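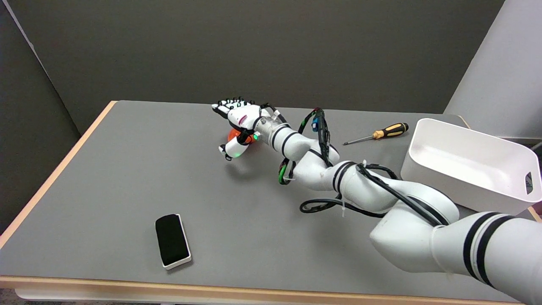
Call for Participants: Reading Stunoldale, a Community Transcription Project

The Quaye Library and Archive invites residents of Stunoldale and the surrounding townships to apply for places in its winter transcription program. Participants will read, transcribe and index handwritten town records held by the Archive, beginning with the minute books of the early town meetings. Applications close on 4th August.

About the records

The oldest volume in the series opens in 1793 and was kept by a succession of town clerks whose handwriting ranges from excellent to very poor. The books record road repairs, fence disputes, the hiring of schoolteachers, the price of grain, and the care of people who could not support themselves. Later volumes include tax lists and a register of stray livestock, with drawings of the ear marks used by each farm. The series comes to 229 volumes in all. Most have never been indexed, and a researcher looking for a single family must at present turn the pages one by one.

The books were photographed in full before this program was planned. Participants will therefore work mainly from digital copies, although each group will have supervised time with the original volumes. The binding of the earliest book is fragile, and it will be shown by staff only.

What participants will do

Each participant will be assigned a run of pages and will type the text line by line, keeping the original spelling, punctuation and abbreviations. A second participant will then check the work against the page image. Where the two readings differ, the question goes to the reading group, which meets every two weeks in the Clakum Room on the lower level of the library. Passages that the group cannot settle are marked as uncertain and left for the Archive staff.

Participants will also help prepare the name index. This involves recording every personal name and place name on a page, along with the date of the meeting and the page number. Experience has shown that indexing takes longer than transcription, and applicants should allow for this when they consider the time they can offer.

Program dates and hours

The program runs from the fall through the end of December. Participants are asked to give 4 hours each week, of which two may be worked from home on a personal computer. The remaining two must be worked at the library, during the day or in the evening session. Those who cannot attend in one particular week may make up the time in the next, provided that the program office is told in advance.

Attendance at both training sessions is required. The first covers letter forms, common abbreviations, and the older styles of writing dates and sums of money. The second covers the transcription software, Zatden, and the rules for the name index. A printed handbook will be given to each participant at the first session. 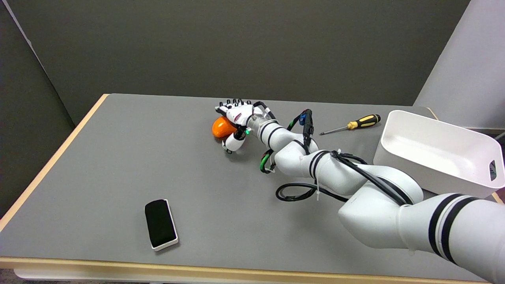
Amna Janjua wrote after the pilot session that the hardest part was learning to stop guessing. She had read the same surname three different ways on three pages, and it was only when the group compared all the entries for that farm that the right spelling became clear. She added that she would have liked more practice with the clerks' figures before starting on the tax lists, and the first training session has been lengthened for that reason.

Who may apply

Applications are welcome from anyone aged 16 or over. No degree and no earlier experience with old handwriting is required. Applicants should be comfortable reading English, able to type at a steady pace, and willing to have their work corrected by others. Those under 18 will need the written consent of a parent or guardian.

The Archive particularly wishes to hear from people who know the local place names, including the names of farms, brooks and roads that no longer appear on maps. Knowledge of Latin is not needed — the clerks used very little of it, and the handbook covers what there is.

Participants who took part in the pilot may apply again but are not guaranteed a place.

Terms

This is an unpaid position. The Archive will repay the cost of public transportation to and from the library on presentation of receipts, and parking in the rear lot is free for participants during sessions. Computers are available on site for those who do not own one. Large-print page images and adjustable desks can be arranged on request.

All completed transcriptions will be published on the Archive's website for free public use. Participants will be credited by name in the introduction to each volume unless they ask not to be. By accepting a place, participants agree that their transcriptions may be edited before publication.

Some entries concern poverty, illness and the treatment of children bound out to work. A number of the clerks wrote about these matters in harsh language. The text is transcribed as it stands, and participants who would prefer not to work on such pages may say so at any time and will be given others.

How to apply

Application forms are available at the front desk and from the program office, Room 202. Please complete the form in full and attach a short letter of no more than one page stating why the project interests you and which session you would be able to attend. Applicants are also asked to transcribe the sample passage printed on the back of the form. The sample is used to place people in suitable groups, and mistakes in it will not count against an application.

Forms may be returned by hand or by mail. Late applications will be kept on file and considered if a place becomes free.

All applicants will receive a written reply. Those offered a place will be asked to confirm in writing before the first training session and to bring a form of photo identification when they collect their reader's card.

Questions about the records or the work itself should be addressed to Eusebio Yupanqui, Program Coordinator, at the program office. Questions about access to the building should be directed to the front desk.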